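4.2 Setting a withdrawal limit

1. Open the Brendley wallet and select Accounts, then Limits.
2. Enter a daily limit between 100 and 3000 USDC.
3. Type your PIN and press Save.

Note: A lowered limit applies at once. A raised limit waits until midnight.

Caution: Transfers sent to a wrong address cannot be reversed. Send a small test amount first.

4. If error 241 appears, reconnect to the Simard node and repeat step 3. 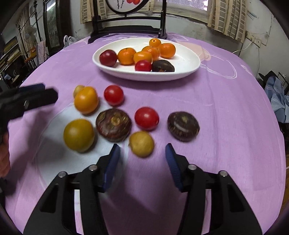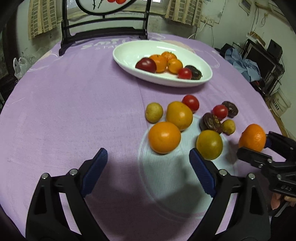 Do network fees count toward the daily limit?
Fees are charged separately and leave the limit unchanged.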